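Drodden Hall Users' Group
Minutes of the meeting held on 19 February 2020 in the small room

Apologies were received from two members. The minutes of the November meeting were agreed with one correction: the deposit for the stage curtains was paid to Womier, and the earlier figure should be struck out.

1. Matters arising

The side gate has been rehung. The quote for the gutter is still awaited and will be chased again.

2. Sweets for the spring fair

The order from Farahani has arrived and been checked against the delivery note. It came to 600 pieces, made up of dark chocolate bars, white bars and small packets of gummies. The note was short by one box of gummies and Farahani will credit this on the next invoice.

It was agreed to sort by kind before anything goes into bags. Last year the bags were filled straight from the boxes and some children had three chocolate bars and nothing else. Each bag will have one dark bar, one white bar and one packet of gummies. The bags already in the cupboard number 104 and a further 200 are to be bought.
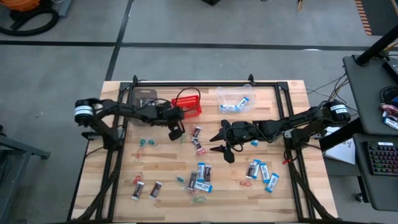
The white bars are to go in the clear bin and the dark chocolate in the red basket. Gummies can have whatever container is left. There was a question about whether the clear bin needs a lid — it was felt that it does if the sweets are kept overnight, and cling film will do for now.

A member asked about allergies. The wrappers carry ingredients but the bags will not, so a printed list will be put up at the stall and a spare kept at the door. Bags without chocolate will be made up on request and tied with a different ribbon.

Price per bag was left until the cost of the new bags is known.

3. Tables

The fair needs 12 tables and the hall has nine that are safe to use. Vestunum have offered the loan of three, to be collected the evening before. Two of our own have loose legs and should not be put out until they are mended.

4. Money

The balance stands at £47 more than at the last meeting. The heating bill is not yet in.

5. Any other business

The kettle in the small room trips the switch if the urn is on. A notice will go up.

Keys — one set is still missing. Members were asked to look at home.

The next meeting will be fixed by email once the hall bookings are known.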